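Search this README

# Grosdale kitchen cell – setup and upkeep

Maintained by Valbona Ristić. Repairs go through Dušan Delić.

## Before a session

1. Release the emergency stop and home the arm.
2. Jog the wrist through its full range and watch the cables. They should not snag on the oven.
3. Set out the props from list 4. Keep the table holes clear.
4. Run `check_reach` at speed 43. Full speed is 100, for logged runs only.

## Upkeep

Wipe the finger pads with a lint-free cloth. Check the gripper connector in March and after any collision – Tiburcio replaced it once already. Log faults under Buka 545.

## Table and arm
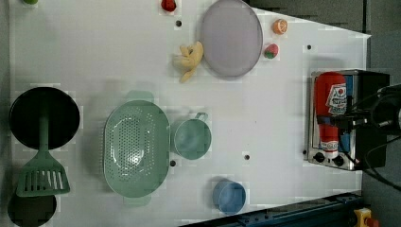
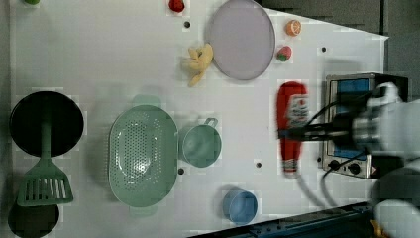 Overhead views, with the plate, colander and oven on the table.

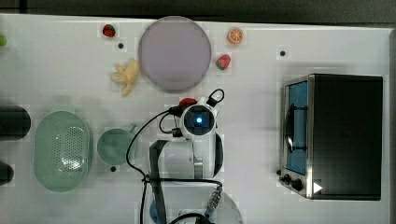 Page last changed: Jun 3, 2019

## Open items

- Spare gripper cable on order from Brasora.
- Vasilis still has to update list 4.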